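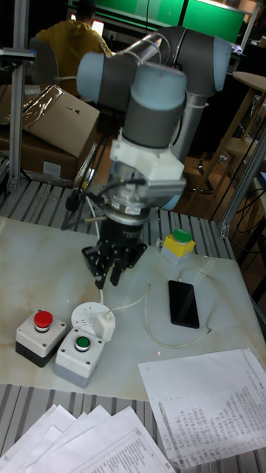 Technical / Rigging and Tuning

Re: [bosora-tech] Shroud tension readings after re-rigging

Muammer,

Replies to your points in order, with the relevant parts of your message kept for anyone reading this from the archive.

> We changed the cap shrouds and lowers over the winter and kept the
> old forestay. With the mast set to the class rake the Jadent gauge
> reads 17 on the caps, against 22 on the old wire. The turnbuckles are
> wound in further than they were before. Is the new wire stretching,
> or is the gauge out?

Probably neither. The Jadent scale is only valid for the construction of wire it was calibrated on, and the card supplied with the gauge covers 1x19. If your new caps are compact strand, the wire is stiffer in bending for the same nominal diameter and the scale number no longer corresponds to the load on the card. Please check the rigger's invoice before changing anything. If it says compact strand, ask for the matching card. Do not try to get back to the old number by winding on more turns.

New wire does bed in, mostly at the terminals, and usually during the first few sails in a decent breeze. Take a reading on the mooring afterwards, with the backstay fully off and the mainsail down. Readings taken alongside with people standing on one sidedeck are of little use.

> The leeward cap goes visibly slack upwind from the top of force 3.
> The boat points well enough on port but we lose height on starboard.

These are two separate problems. Slack in the leeward cap at that wind strength means that the static tension is low, whatever the gauge says. The difference between tacks means that the mast is not upright athwartships, or that the lowers are uneven.

Hoist a steel tape on the main halyard and measure to the same point on each chainplate, with the halyard locked. Do not measure to the toe rail, as the moulding is not symmetrical on the earlier Trulemetti hulls. Ours differed by 7 mm side to side at the rail and was correct at the chainplates. Once the caps match, sight up the luff groove and adjust the lowers until the middle of the mast is straight. Then sail it on both tacks and sight it again, because a mast that is straight at rest can still fall off to leeward in the middle under load.

> We measured rake as 1,890 from the boom band to the transom using
> the halyard method in the old tuning sheet.

I think that figure has been copied from the wrong line. On the old sheet the halyard is pulled taut to the boom band and marked, then swung aft to the transom, and the figure recorded is the distance from the mark to the top of the transom. It is not a distance from the band to the transom. The sheet also assumes the original forestay length. If yours has had a toggle added at the stemhead, the mast will be further aft than the sheet intends, and that alone would account for some of the lost height in light air.

Set rake first, then caps, then lowers. Going round a second time is normal, as each adjustment disturbs the one before.
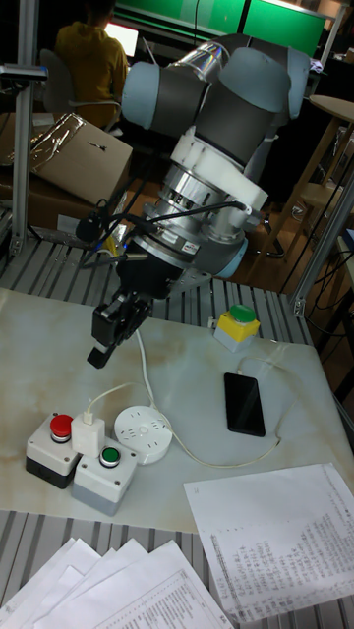
Polat Bay Keelboat Fleet - Measurement and Technical Group

> Last question: should the forestay have been done at the same time?

Yes, in my view. The wire and terminals are the same age as the ones you removed, and the forestay takes the most cyclic load of any part of the rig because of the furler. Inspect the lower terminal inside the drum, where salt collects. Any rust staining at the mouth of the swage, or a single broken strand, and it should be replaced before the boat is sailed again. The cost is roughly the same whether or not the mast is down, but the work is much easier on the ground.

Split pins in the turnbuckles should be opened only enough to hold, and taped once the settings are final. Several boats have been taping them after the first adjustment and then leaving the settings alone to save re-taping.

If you send the tape measurements to the list by Wednesday evening I will put them against the figures we hold for the other boats.

Regards,
Fleet measurer

> Muammer Güler
> Bosora class, Polat Bay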